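Soveo Fleece Table Cover, white, with the Tuvby two-colour bin
Filed under: Table and kitchen textiles

The Soveo cover is a single layer of white pile fabric intended to lie directly on a table top. It has no backing, no elastic and no corner weights. The label gives a weight of 217 g per square metre. Erdem in Clolville sells it by itself or with a Tuvby waste bin as what the shop calls a table set. I bought the set in February and have used both parts daily on a table that serves as break area, packing bench and general dumping ground. Most of what ends up on it is food packaging: milk cartons, biscuit wrappers, the occasional tray.

Fit and lay

The cover has no fitted shape and relies on friction. On a smooth top it grips well enough for ordinary use. Pulling a heavy object across it does move it, and soft folds form in the direction of the pull. These can be smoothed by hand but return within the day. Ironing is not permitted according to the care label, so a completely flat surface should not be expected.

Overhang depends on how carefully the cover is centred. Mine sits off to one side, and the pile side catches on clothing when someone brushes past the table. A version with a weighted hem would correct this. Soveo does not list one.

The bin

The Tuvby is supplied with a light green rim and a red interior. The rim is thick and comfortable to lift by. A tab with a small hole projects from it, and the leaflet describes this as a hanging point, though the leaflet also advises against hanging the bin when full. I stand mine on the floor by the table and sweep rubbish across with the forearm. The dark interior hides drips and makes it difficult to see whether a liner has slipped, which is my only complaint about the colour.

Behaviour with packaging

Flat-sided cartons sit steadily on the pile. They do not slide when knocked lightly, and setting them down makes very little noise. An upright carton is less stable than on bare wood and should be laid on its side if the table is in use. The carton I have used most for this is a Yili milk carton, which is a convenient rectangular shape for comparing surfaces.

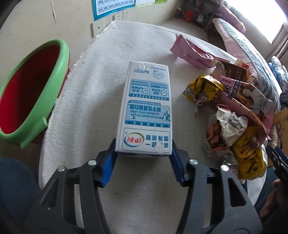 Dexter Gallagher disagrees with the stability point and writes that his own cover, bought in the same shop, holds an upright carton perfectly well after being washed twice. In his view the pile is too springy when new and settles once the factory finish has gone. He adds that the bin should have been a size larger.

I accept the first part. After three washes my cover is slightly flatter in the middle of the table and a carton stands better there than it did in the first week. Near the edges, where the fabric gets less use, the original springiness remains. Anyone who finds the surface unsteady should wash it before deciding to return it. On the bin I have no strong opinion. Mine is emptied every evening and has not overflowed.

Light wrappers behave differently from cartons. Film packaging with crimped ends tends to catch in the pile at its corners. The grip is weak, and a draught from the door that would clear a bare table leaves most wrappers where they were. The disadvantage appears when clearing up: a wrapper has to be picked up individually, as sweeping with a cloth or the side of the hand rolls it over and drags the fabric along. Torn card is worse. Loose fibres from the torn edge work into the pile and have to be brushed out.

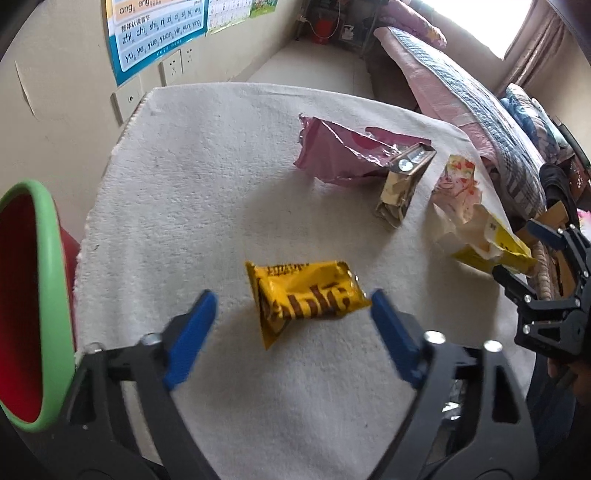

Crumbs follow the same rule. Large ones can be shaken off outdoors. Fine ones, particularly from wafers and crisps, stay between the fibres until the cover is vacuumed. A nozzle without a brush is the better choice. The brushed type pulls fibre from the pile and fills quickly.

Washing and wear

The care label asks for a cool wash, no softener and line drying. I timed one drying session indoors with the window shut, and the cover was dry enough to use after 57 minutes on a rack beside the radiator. Outdoors in still, cold air it took most of the afternoon.

Some shedding should be expected at first. The lint filter held a visible amount after the first wash, less after the second, and hardly any after the third. The edges are cut and not hemmed. One of mine has frayed slightly. It has not run, and trimming the loose fibres with scissors was sufficient.

Milk and tea stains came out when rinsed with cold water straight away. A patch of chocolate left overnight needed soaking and is still faintly visible in strong light. White is the only colour offered.

Noise and glare

The reduction in noise is the main reason I would buy it again. The table stands in a room with a hard floor, and cups, cartons and keys put down on it are now barely audible from the next desk. Glare from the ceiling lamp has also gone, as the pile has no shine. Small dark items are easy to find on it. Pale or clear ones, such as tape and film, are easily overlooked.

Verdict

Suitable for a table where quiet and a soft surface matter more than quick wiping. Unsuitable for food preparation or for any table that has to be cleared several times an hour. The bin is adequate and can be bought separately. Erdem accepts returns of unwashed covers only, so check the fit before the first wash.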